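Chrysanthi Spanos deja Roussel Deportes y el mercado de los micrófonos se vuelve loco

Llevo toda la mañana pegada al teléfono y todavía no me lo creo. Chrysanthi Spanos, la voz que nos ha narrado el baloncesto en Roussel Deportes durante 11 temporadas, no va a renovar. Me lo contaron primero dos personas de la redacción, luego lo confirmó la propia cadena con un comunicado de cuatro líneas (sequísimo, por cierto) y a mediodía ya no se hablaba de otra cosa en los grupos de periodistas.

Para quien no siga estas historias: Spanos es la narradora principal de la liga y también la que presenta el resumen de los domingos por la noche. Ha cantado 124 partidos de playoff, que se dice pronto, y tiene esa manera de callarse justo después de una canasta ganadora que a mí me sigue poniendo los pelos de punta. Su contrato termina al acabar la temporada y la oferta de renovación estaba encima de la mesa desde febrero.
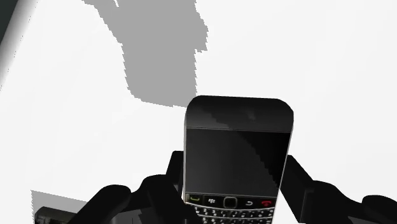

Por qué no hubo acuerdo

Según me dicen, el dinero no fue lo que más separó a las partes. Roussel quería que siguiera narrando el partido estelar, pero pretendía pasar el resumen del domingo a un formato corto, de apenas diez minutos y solo en la aplicación. A ella no le hizo ninguna gracia. Ese programa lo levantó casi desde cero, con un decorado prestado y un solo analista, y pedía mantenerlo en antena con su duración de siempre, 50 minutos.

Hubo tres reuniones. La última acabó pasadas las ocho de la tarde y, por lo que cuentan, de buenas maneras - nada de portazos. Al día siguiente, Spanos avisó a su equipo antes de que saliera el comunicado, un detalle que en la redacción han agradecido muchísimo. También pidió que no se tocara a los dos productores que llevan con ella desde el principio, aunque ahí la cadena no ha querido comprometerse por escrito.

He podido hablar con ella cinco minutos, entre llamada y llamada. «Me voy con pena, pero tranquila. Quiero seguir narrando y quiero seguir teniendo un rato para explicar por qué se ganan los partidos», me dijo. Le pregunté si ya tenía firmado algo con alguien y se echó a reír. Lo tomo como un «todavía no», aunque con Chrysanthi nunca se sabe.

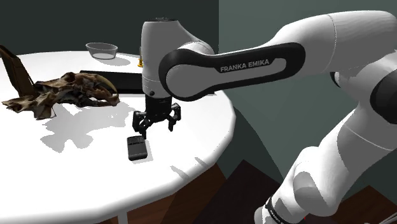
Brazo robótico de Franka Emika junto a una mesa blanca.

Quién la quiere

Pues casi todos, claro. Dornus, la plataforma que se quedó el año pasado con los derechos de la segunda categoría, lleva meses buscando una cara conocida y me consta que ya ha llamado. Le ofrecería narrar y dirigir un programa propio, con libertad para elegir a sus analistas. El problema es la audiencia: pasar del partido estelar de primera a la segunda división sería un salto raro para alguien en su mejor momento.

Luego está Sistard, que juega otra liga. Allí trabajan sobre todo en audio y tienen un pódcast diario de baloncesto que funciona muy bien entre la gente joven. Su propuesta sería de 40 semanas al año, con los veranos libres, y permitiría compaginarla con partidos sueltos en televisión. A mí esta opción me encanta como oyente, no voy a disimular, pero echaría de menos verla a pie de pista con su carpeta llena de papelitos.

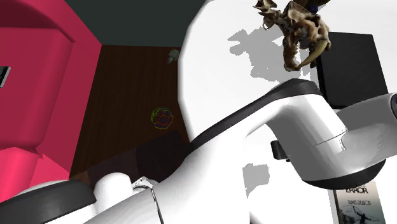

Y queda la vía que menos ruido hace, la de volver a casa. Spanos empezó en la radio local de Corkholm retransmitiendo partidos del equipo femenino (¡a veces sola, con los cascos puestos y el bocadillo al lado!) y el club prepara ahora su propio canal. Dinero no tienen mucho. Cariño le tienen todo el del mundo, y en el pabellón ya había ayer una pancarta con su nombre en el fondo sur.

Roussel, mientras tanto, no ha anunciado sustituto. En los pasillos suena un fichaje de fuera y también la idea de rotar a varios narradores hasta el verano, que me parece un lío considerable con los playoffs a la vuelta de la esquina. Lo que sí está confirmado es que Spanos cumplirá su contrato completo, final incluida, y que este domingo presentará el resumen como siempre.

Yo seguiré llamando. Si hay firma antes del fin de semana, lo actualizo en esta misma página.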